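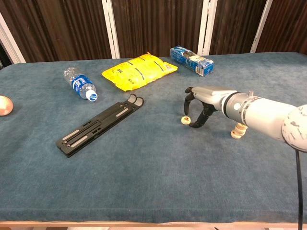
Figure 3. Covered table with household objects, including a water bottle with a blue label.

4.2 Evening use of shared rooms

The four holiday parks differ in how they fill the hours after dinner. Plemville and Lonitz run a fixed program in the main hall, with a quiz, a singer and a late disco. Huvari has no hall and leaves guests to the bar and the game room. Güneş moved its program outdoors in June and kept it there until the end of the season.

We spoke with 22 households, all of whom had stayed at one of the parks for at least three nights. Most had planned to attend the evening program every night. Few did. Parents of young children tended to go on the first evening, leave early, and then stay near their cabin for the rest of the visit. Couples without children went later and stayed longer, but they were also more likely to leave the park for dinner and miss the start.

Weather mattered less than we expected. At Lonitz, attendance on wet nights was close to attendance on dry ones. Guests there described the hall as too loud for talking and said they used the smaller side rooms when they wanted to play cards or sit with another family. These rooms do not appear in the park's brochure, and several households found them only by asking at the front desk.

Price came up in five interviews. The program itself is included in the stay, but drinks and arcade games are not, and guests often spoke of the two together – a "free" night was one on which the children had not asked for coins. We return to this point in Section 5, where spending is compared by length of stay.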